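Workshop notes: tabletops and trailing leads

The shared table at Derosetti comes up for refinishing in February. Until then the lacquer has to last, and most of the wear on it comes from leads, plugs and offcuts being dragged across the surface.

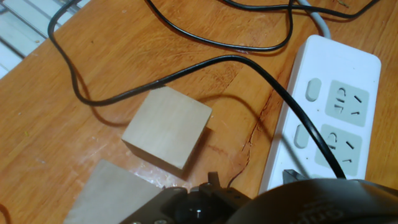
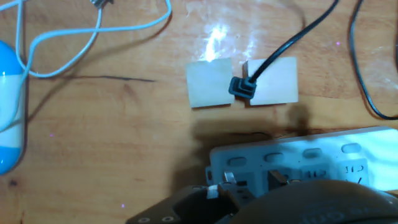 Both views show the usual mix: a white power strip, black cable and small pale pieces on orange-brown wood. Scratches of the kind in the first view are shallow and can be dealt with on site. Rub the area lightly with 200 grit paper along the grain, wipe off the dust, and apply one thin coat of Sani finishing oil. Leave overnight before putting anything back.

Placing the power strip

Set the strip parallel to the long edge of the table, sockets facing up, with its cord leaving by the shortest route. Lift it to move it. Plug heads should be seated fully or taken off the table; a loose plug left on the wood will mark it when the cable is pulled.

Cables

Coil any spare length and fasten it with 2 ties. Keep black power leads and white data leads in separate trays. The trays are on shelf 51 in the Ludis room, next to the blocks.

Replacement felt pads for the strips are on order from Nosero and will be left in the same place.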